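Skeltby Releases Version 2 of Its Hand Task Planning Software for Store Robots

PRATCOMBE, 2/3/20. Skeltby, a developer of perception and planning software for robots, announces the release of Ebrahimi 2, the second main version of its task planning package. The new version is made for robots with two arms that work with small goods: filling bins, taking loose items from bins, and putting together orders by weight or by piece. It is available now to all present customers and to new customers from the same day.

Ebrahimi is the part of the robot software which decides what each hand should do next. It takes the output of the cameras, builds a model of the shelf, and sends short motion requests to the controller of the arm. The first version could plan for two arms, but only one of them was allowed to move inside a bin at a time. The second arm waited. In Ebrahimi 2 both hands can work in two neighboring bins in the same moment, and the planner keeps the distance between the forearms under control during the whole reach.

"Our customers asked for this from the first month," said Mahnaz Ansari, head of planning at Skeltby. "When a person fills a bag with mixed sweets, the left hand can take a few pieces and the right hand takes only one. The hands are not doing the same job and they do not finish together. Our old planner did not understand this. It wanted every step to have a clear beginning and a clear end."

What is new in the planner

The largest change is in the timing model. Each hand now has its own queue of steps, and the two queues are connected only where it is necessary, for example when both hands need the same space or when one hand must pass an item to the other. If one hand is late, the other one continues. In the former version, a delay in one grasp stopped the complete plan, and the plan had to be calculated again.

The second change is about piles. Loose wrapped goods move when they are touched, and the shelf model becomes old very quickly. Ebrahimi 2 no longer tries to keep a position for each item in a pile. It keeps the shape of the surface and a list of possible grasp points, and renews both after every grasp. A request can be "one piece" or "several pieces," and the planner selects a different hand shape for each of them.

The third change is a new label reader. It connects the price sign on the front of a bin with the goods inside the bin, including signs which hang a little crooked. When the sign is not readable in one camera picture, the reader waits for the next pictures and does not guess. The store operator can set how long it should wait. Reading of Chinese and Latin characters is included, and other scripts will follow.

Learning from the work of people

A part of the new planner was trained on recordings of people doing ordinary shop work, seen from head height. The team of Yichen Duan, who is responsible for training data, selected 3599 short clips for this release. In each clip the start and the end of every hand action were marked separately for left and right.

"We did not want clean laboratory shelves," said Duan. "We wanted narrow bins, shiny wrappers, clear plastic and signs in front of the goods. Clear plastic is hard for depth cameras. Shiny wrappers are also hard. In a snack store you get both of them together, and the hand covers a large part of what you would like to see."

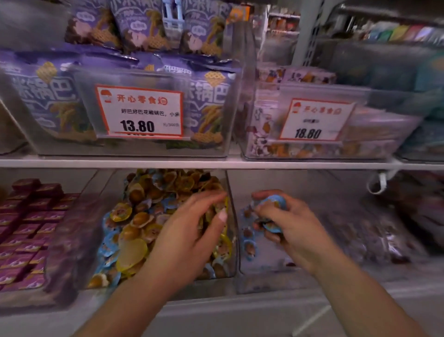
The marking work was done with Revthorpe, the annotation tool of the company, which receives an update at the same time. Revthorpe can now show the left hand and the right hand as two separate tracks under the video. An annotator can correct one track and the other stays as it was. The tool also exports directly to the format of the planner, so the conversion script from the first version is not needed anymore. Customers who have written their own export can keep it; the old interface will be supported until the next main version.

Results from the test period

Before the release, Ebrahimi 2 was tested in the Pratcombe laboratory during January. The test set had 340 orders of mixed wrapped goods, and every order was run with the old planner and with the new one on the same hardware. With the new planner, 267 of the orders were completed without any replanning of the full task. The most common reason for replanning was an item that slipped out of the fingers near the bin wall. Skeltby will continue to work on this point.

"The number is good, but I would like to be careful with it," said Parviz Jafarzadeh, who led the tests. "We used one type of arm and two types of gripper. A customer with a different gripper should make the calibration first and then measure by himself. We give our test orders together with the software so that everybody can repeat them."

Requirements and availability

Ebrahimi 2 runs on the same control computers as the first version. For two-hand planning, at least one camera must see both hands during the reach. The shelf model can hold up to 2000 separate products. Existing calibration files can be opened without change, but the files for the hand shapes must be created again with the setup assistant, as their format is different.

Customers with a valid service contract receive the new version without additional cost. The installation guide and the list of known problems are in the customer area of the website. Training for integrators is given online and in Pratcombe, in small groups.

About Skeltby

Skeltby develops software for perception, planning and data annotation for robots which handle small goods. Its products are Ebrahimi and Revthorpe. The company has its office and test laboratory in Pratcombe.

Press contact: Ayman Salameh, Communications, Skeltby
Technical questions: Aqeel Lashari, Customer Integration, Skeltby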